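Comparing Two Sets of Fingertips on the Nellholm Gripper

I love this test - it takes one afternoon and tells you so much! You need a light cup, a plain table and both fingertip sets, the flat Goveck pads and the curved Ova ones.

1. Fit the flat pads and home the gripper.
2. Set the closing force to 402 on the controller slider. Leave it there for both sets.
3. Put the cup down off-center, nearer one finger. A centered cup makes every fingertip look good.
4. Bring the arm down until the wrist camera sees both tips and most of the rim, then stop and save a still.
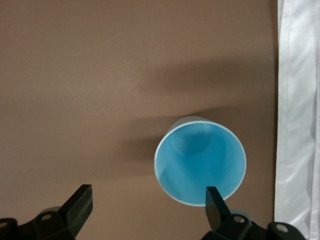 Wrist camera view, flat pads, blue cup set close to the right finger.

5. Close slowly and watch whether the cup slides or tips.
6. Lift, hold, set down, and write the result in your log.
7. Swap to the curved tips (check the screws - mine worked loose in February) and go again from step 3.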